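Trallport Robotics Club forum > Student projects > Cupboard task, gripper demos

vkrishnan
Ok so we've got 487 demos of the shoes-in-cabinet task and the policy still misses the shelf. Saarinen group wants a working run by Sunday. Ideas?

hertta_s
How many with the door left at different angles? When I went through the last batch it was wide open nearly every time.

vkrishnan
Mostly wide open yeah. Door closing is a seperate task, Lorraine's doing that one.
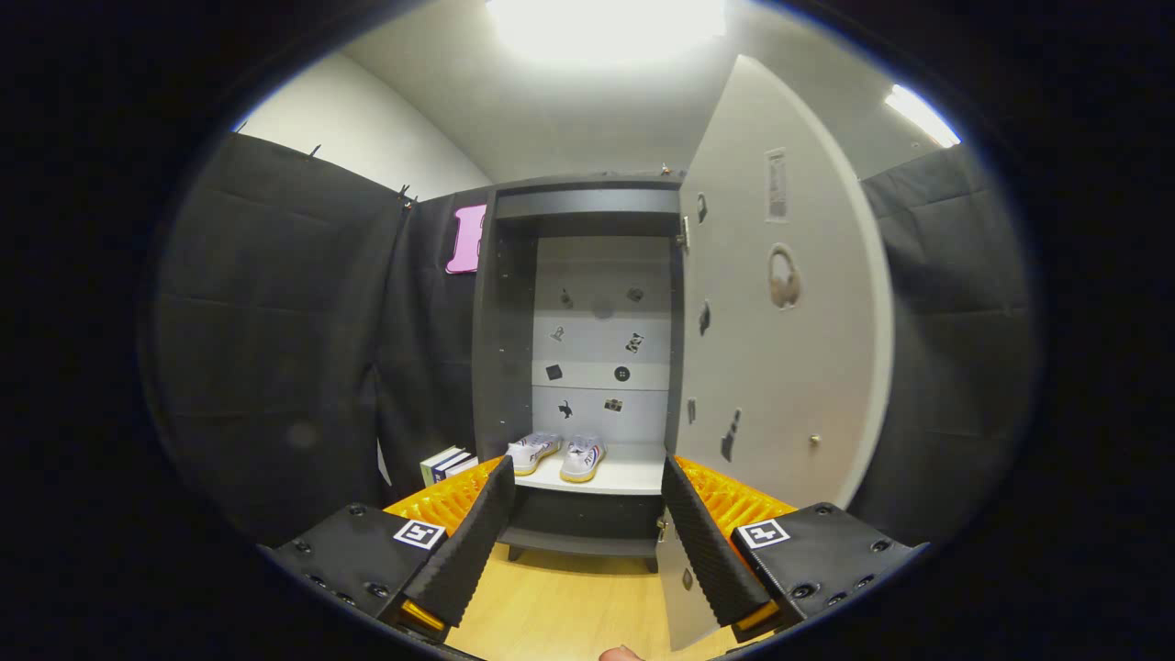 Anyway my feeling is it's the approach. We all come in straight from the front, same height, same speed. Then the arm starts a bit to the left and has no clue.

kerslake_l
Disagree — it's the markers. If a finger marker drops out of view the width reading goes and the whole demo is junk. I binned 17 from my lot for that. Check yours before recording more.

vkrishnan
Did check. Lost 3. Not the markers.

ibrahim.e
Could be both?? Also can we please stop swapping who records halfway through a session, Veikko moves twice as fast as anyone else and it shows in the plots

veikko_m
I move at a normal speed. You lot are slow.

hertta_s
Would keep the fast ones tbh. Slow hands teach it to dither.

kerslake_l
No. Pick one speed and stick to it, at least until the shelf thing is fixed.

vkrishnan
Right. Tonight: new batch, start positions all over the place, one person recording. Will retrain after and post teh curves.

ibrahim.e
bagsy not me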